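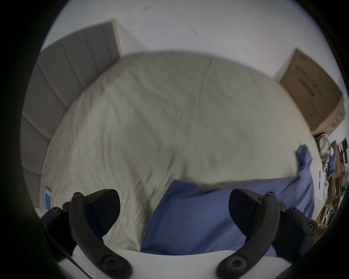 My duvet won't stay put inside its cover, and I've had this ticket open with Bovent long enough that I figured I'd keep the whole log in one place. It's the Zorno insert, the all-season one, in the matching cover. Every morning the filling has slid down toward the foot and the cover has gone baggy somewhere else, and I shake it, and by bedtime it's back to being a mess! Even spread right out it's all wrinkles, worst through the center, where it bunches up into these shallow folds, and next to the nice straight panels on the headboard it looks twice as sloppy. The bed is a Cemulum, by the way (they asked).

Wednesday, by Kulap Saengthong

This site uses cookies to keep you signed in to your tickets. Accept all / Manage settings

What I've got: one insert, one cover, ties in the corners, buttons along the bottom. Bought together, washed together, 6 washes so far. Their first email said to check the insert and cover were the same size, and they are, I read both tags with a flashlight. Second email said the same thing as the first email. So I started going through it on my own.

Step 1. Rule out the sheet

My thinking was that if the sheet underneath is creeping around, it might be dragging the duvet with it. I pulled the duvet off, tugged the sheet tight at all the corners and slept on it for two nights with just a blanket. The corners held. It still creases, mostly up toward the top and across the middle, but it creases in the same places every time and I don't think that's going anywhere. I also ended up sorting laundry on it (any flat surface in this house gets laundry on it eventually), and cotton tops laid out flat like the blue-gray one lay where I put them, wrinkles and all. So the sheet's off the hook as far as I'm concerned. 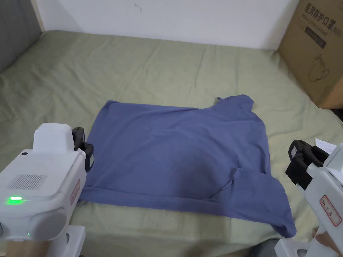 Step 2. Check the ties

Turned the cover inside out and went corner to corner. The ties are stitched on fine, none torn, but the loops on the insert are tiny and slippery and two of them had come undone. Retied everything with a double knot. First night was great. Second night was okay. Third night one of the bottom corners let go again and I woke up with a wad of filling on my shins and plain cover up at my chin. It was the left one at the foot, in case anyone at Bovent is keeping track - I sure am.

Step 3. Wash and dry differently

The care tag says low heat, and I'd been doing low heat, but I'd been drying the insert and cover in the same load. This time I did them separately and gave the insert an extra 28 minutes. It came out fluffier, and I did think it was sitting better, though that might've been me wanting it to. Same corner came loose two nights later.

In between all this I had the bed stripped to the sheet, and of course the second a bed is stripped it becomes the place where everything gets put down. Blue cloth across the front, plaid stuff in a pile next to that big mask carton against the wall, notebook, pen, phone. I had to clear the lot before I could even start step four, and I lost a good chunk of the afternoon to it. 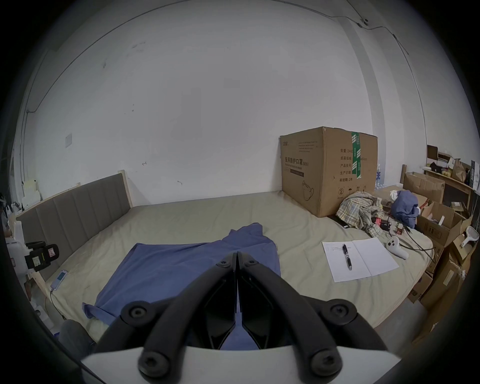
Can you add your own ties to a duvet that already has loops?
You can, and it's an easy job: sew a short length of cotton ribbon or twill tape through the existing loop, stitch it down flat, and tie that to the cover. Cotton grips a lot better than satin.

Step 4. Cotton tape on the corners

I did the two foot corners first, then got impatient and did the head end too. Twill tape from the Asfaw fabric store, the plain white kind. I'm slow with a needle and the stitches are ugly but they're inside, so who cares. Made the bed, smoothed the whole thing from the middle out, and then - habit - used it as a folding table. A blue piece folded into a bundle sat on top, and the wrinkles under it were the gentle sort I can live with.
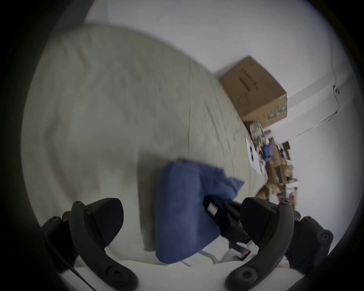 Houda Hamdy wrote back on the ticket that the tape is a fine fix and won't affect the warranty, as long as the stitching goes through the loop only and doesn't pierce the shell of the insert. She also wanted to know if the cover had shrunk, and asked me to measure it along the buttoned side and again straight down the middle.

I measured, and it's 2 inches shorter down the middle than along the buttons, which I'd never have caught. I sent her both numbers with the wash history. She's offered a replacement cover and I said yes please, same color. The tape is staying on the insert either way.

Status: waiting on replacement cover. Left foot corner still tied as of this morning.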